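Section 3: Fitting and checking the finger pads

The hand-held gripper leaves the Krawczyk workshop with pads fitted and jaws aligned. Check both again before the first session, and after any knock or drop.

Before you start

Switch off the tool and close the Plotar recorder app on the phone. Clear a space wide enough to lay the gripper on its side.

CAUTION: Keep fingers out of the jaws while the trigger is free. The return spring closes them quickly.

3.1 Changing a pad

1. Set the trigger lock to HOLD.
2. Peel the old pad away from the tip, starting at the top edge.
3. Wipe the arm with a dry cloth. Do not use solvent.
4. Press the new pad on with the ribs facing inwards.
5. Leave it for an hour before gripping anything heavy.

Note: Pads are sold in pairs under part number 3628. Change both together, even if one still looks sound – an old pad and a new one grip differently.

3.2 Checking the pivots

1. Release the trigger lock.
2. Open and close the jaws slowly. They should move evenly and meet in the middle.
3. If one arm lags, slacken its pivot screws by a quarter turn and try again.
4. If an arm rocks from side to side, tighten the screws by the same amount.

CAUTION: Do not oil the pivots. Oil creeps on to the pads and spoils the grip.

Replace the pivot screws after 2000 hours of use or 365 days, whichever comes first. Write the change in the log kept with the tool.

3.3 Trial on mixed objects

1. Put out a plate of fruit in several sizes on a steady table.
2. Fix the phone in its side mount and check that it does not shift when the tool is tilted.
3. Bring the open jaws down over one fruit and squeeze until it is held.
4. Lift, wait three seconds and set it down.
5. Repeat with a smaller fruit.

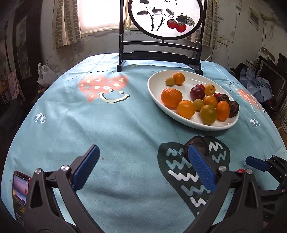

Can the pads be washed?
Wash them in lukewarm water with a little washing-up liquid, off the tool, and let them dry fully before refitting. Discard any pad that no longer sticks at the edges.

If fruit keeps slipping with clean pads, go back to 3.2. For spare screws, write to Radosław Wieczorek at Fesuvance and give the month the tool was delivered.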